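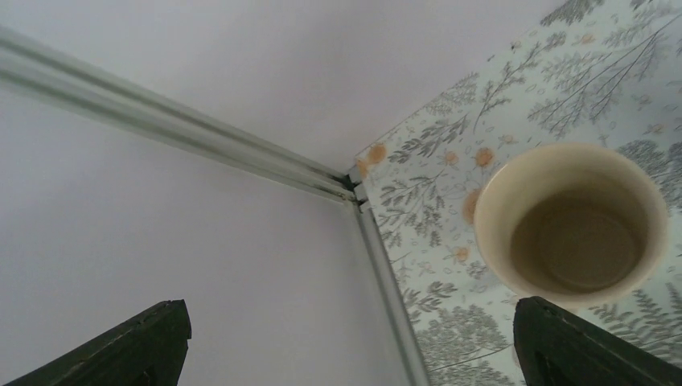
Figure 9. Silver metal rail running diagonally across a pale surface, with dark green gripper fingers in the foreground.

6. What Site Owners Did with the Options

The four themes in our sample were sold largely on how much of them could be changed. Skidau let the owner restyle every section separately. Bindico did the same and added a switch for hiding each section, including the one that held the site's name. Tan was the modest member of the group, and its sales page apologized for this by using the word "unlimited" more often than the other three. Nareo had so many controls that it shipped with a search box for finding them.

We looked at saved settings from 2,000 small business sites, all of which had been live for at least a year and had agreed to share their configuration files. A setting counted as used if its stored value differed from the theme's default on the day of collection. This is a generous rule. It treats a deliberate change of brand color and an accidental nudge of a slider as equal acts of design, and from the files alone we had no way to tell them apart.

Even so, the median site had changed nine settings. The logo, the main color and the phone number in the header made up most of these. Section ordering, the feature listed first on the sales pages of Skidau and Nareo, was touched on a small minority of sites, and the most common reordering moved the testimonials to the bottom of the page. Several owners had moved them down and then hidden them, which suggests a certain firmness of opinion.

Typography was a special case. Each theme offered up to 32 typefaces, with separate choices for headings, body text, menus and buttons. Owners who opened the typography panel at all tended to go in one of two directions. Either they picked a single face and applied it everywhere, or they used a different one in every slot, as if leaving any idle would be a waste of the purchase price. The second group was smaller but easier to spot.

The hidden sections deserve more attention than we first gave them. On Bindico sites, hiding a section removed it from view but left its content in the page source, and its pictures were still fetched by the browser. Owners who had trimmed their home page down to a banner and a contact form were therefore serving the full demo page underneath, complete with a pricing table for services they did not sell. Skidau handled this correctly. Tan avoided the problem by having few sections to hide. Nareo handled it correctly for some sections and not for others, and we could find no rule that predicted which.

We had expected loading time to get worse as more settings were changed. The link was weak. What mattered far more was the size of the banner photograph, a quantity over which none of the themes claimed any authority. A site with every option at its default and a banner straight from a phone loaded more slowly than a heavily restyled site with a small one. The phrase "fast loading" appears on all four sales pages, and in a narrow sense it is true of all four, up to the point at which somebody adds a picture.

There are limits to what can be drawn from these files. A default left alone may mean that the owner liked it, never found it, or found it and backed away. Theme updates also complicate matters: the April release of Tan changed its default link color, so that owners who had never opened the color panel were recorded as having made a choice. We corrected for this by comparing each site with the defaults of the version it was first installed under. The same correction was not possible for Nareo, whose early versions did not record what their defaults were. Its results are reported separately in Section 7.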